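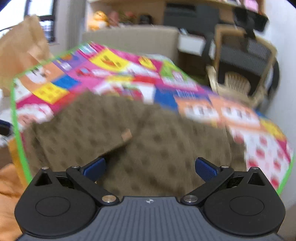
Elsa Løken wrote in after my last page to say that she washes every cover in the house the same way, warm and long with plenty of powder, and could I please tell her why they all come out stiff as a board? Well, Elsa, I think it's the powder! I did the same thing for years. My mother measured detergent by the fistful and so did I, and our couch covers could practically stand up by themselves.

So this week it's all about washing the big soft stuff: cushion covers, throws, padded mats, the dog's blanket, the thing that lives on the back of the armchair and has never once been washed (you know the one).

Start with the label. I know, I know. But I ruined a very nice bench cover in Midtbø one July by guessing, and it went back on about as well as a sock on a watermelon. If the label is long gone, go cool and gentle and keep it out of the dryer.

Before anything goes near water, take it outside and give it a real beating. I use an old tennis racket. Then do the folds and seams with the narrow nozzle of the vacuum, slowly, both directions. Crumbs and hair that go into the wash tend to come out again as gray felt stuck in the corners, and picking that off is a miserable way to spend an evening.

Zip the zippers closed. Turn covers inside out if the color is one you like.

Now the detergent. I use 2 tablespoons of liquid for a big load and that's it. We have soft water at our place, so if yours is hard you may need a bit more, but try it first. If your covers are already stiff, run them once with no detergent at all and have a look through the door. Suds? Those are left over from last time! Keep rinsing until they're gone. It took three goes with my old throws and I was amazed at how they hung afterward.

I skip fabric softener on anything fluffy or textured. It makes a nice smell for a week and then everything goes flat and a little greasy. A splash of white vinegar in the rinse does me fine, though my sister says the whole laundry room smells like pickles.

Anything padded needs room. If you have to push it in with your knee, take it to the laundromat. The one in Harnton has a giant machine at the back and I save up two or three bulky things and do them in one trip with a book and a coffee.

For spots, dab, don't scrub. Cold water on blood or milk, and a drop of dish soap on anything that came off a plate. Try it on the underside first.

Drying is where I used to get lazy. A thick piece can feel fine on the outside and still be damp in the middle, and then you get that basement smell. Lay it flat over two drying racks, flip it every few hours, and pinch the thickest part before you put it away. My big one takes about 44 hours indoors in winter, a lot less out on the porch. Give it a good shake each time you flip it, too, so the filling doesn't settle in lumps.

Next time I'm doing curtains, so send me your questions, and Elsa, let me know how the no-soap wash goes!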